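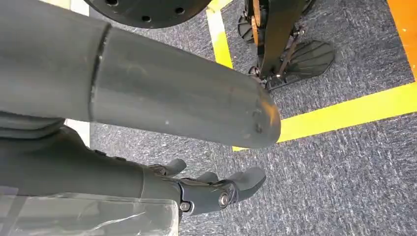
Wrist camera view with the hand above the carpet and a second robot's leg on the far side of the tape.

Bendmont Wrist and Head View Set, release 3
Data card, dated 24 Jun 2023

Summary
This release holds 286 recordings made for work on self-view masking and grasp timing. The set is maintained by the Callitham perception group. Niamh Mac Mathúna is responsible for the recordings and Behrouz Rahimi for the software that reads them.

Contents
Each recording is one folder. It holds the color video from every camera in use, the joint readings, the hand commands and a short text note from the operator. Video and joint readings carry separate clocks. The loader, Tully, lines them up when a folder is opened and writes the offset it used to a log file.

Self-view masking
The arm and hand take up a large part of many wrist views.
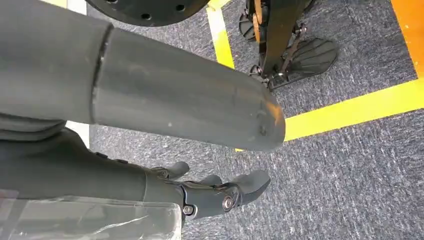
For this reason the release includes a mask for every fifth video image. Masks are drawn from the arm model and the joint readings, then corrected by hand. They cover rigid parts well. Clear plastic wrap on the forearm is marked as part of the robot, although its edges are less exact. Other robots that enter the view receive a label of their own and should not be merged with the self mask.

Grasp timing
Operators marked the start of reach, first contact and release. Where the fingers hide the object, first contact was taken from motor current, and the entry is flagged "inferred". Users training a contact detector may wish to leave these entries out.
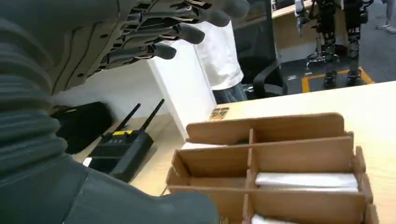
Hand near the cardboard organizer, with a white packaged item in one of the compartments.

Known limits
In 43 recordings the wrist camera clock drifts by more than one video image. They are listed in drift.txt and are best kept out of timing tests – they remain suitable for masking. People appear in the background of some views and are labeled "person" with no further detail. Head views were added in January and have no masks yet.
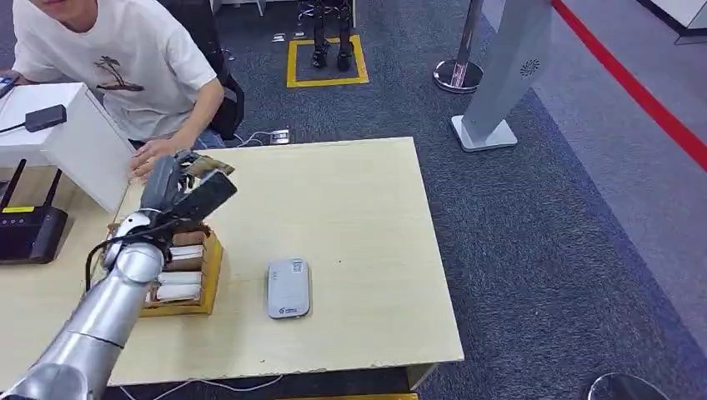
Doğukan Öztürkmen: We trained on the wrist views and tested on the head views, and the self mask failed on the upper arm. Could the card say plainly that the two should be scored apart?

The request was accepted. Scores for wrist and head views must be reported separately, and the Tully scoring script now refuses a mixed list.

Changes in this release
Joint names now match the Zimska controller. Empty operator notes were removed. Corrections should be sent to Nuala Coughlan with the folder name and the time of the error.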